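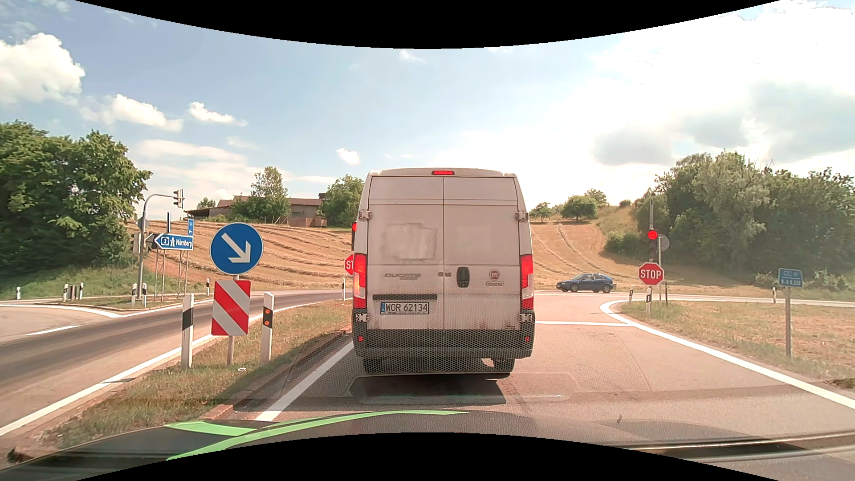
R. Moodley, demonstration driver
July 7, 2022
Filed under: Team News, Robot Learning

Hello from the driver's seat! A few of you have asked what I do all day on the Gillonbridge project, and the short answer is that I drive nicely so Istik can copy me. Istik is our driving software. We don't write it a rule for every corner – I steer, brake and wait my turn, and it learns from what my hands and feet did alongside what the cameras saw. Sitting behind a white Ducato at a red light counts as a lesson too (quite a dull one to give, I'll admit). I have to leave the same sort of gap each time and ease off the brake gently, or it'll pick up my bad habits as well.

We've now got 231 of these drives saved, and Usus, our labelling tool, has been through all but 4 of them.
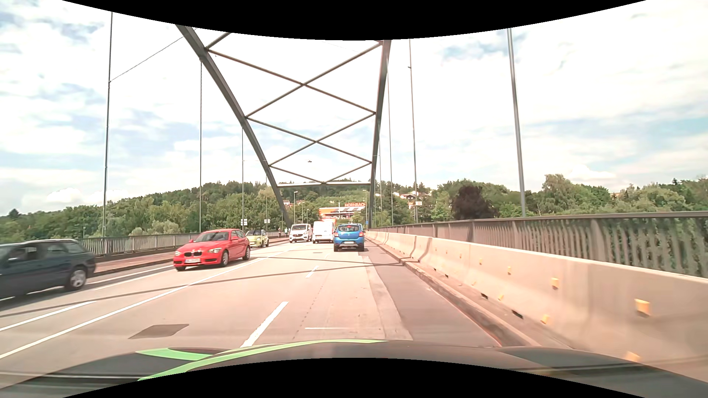

My big job this month is teaching lane position, which sounds easy until you try to do it the same way twice! I drift left when I'm chatting, so the rule now is no talking while we record. Bridges are good practice, especially one like this with cars coming the other way, a concrete barrier on the right and thin shadows lying right over the lanes. I want Istik to treat those shadows as nothing at all, so I hold my speed and keep the wheel steady. Next up is the remote rig, where I'll do the same job from a desk with a wheel and two pedals. I've had three goes on it so far and my parking was dreadful.

Last updated: July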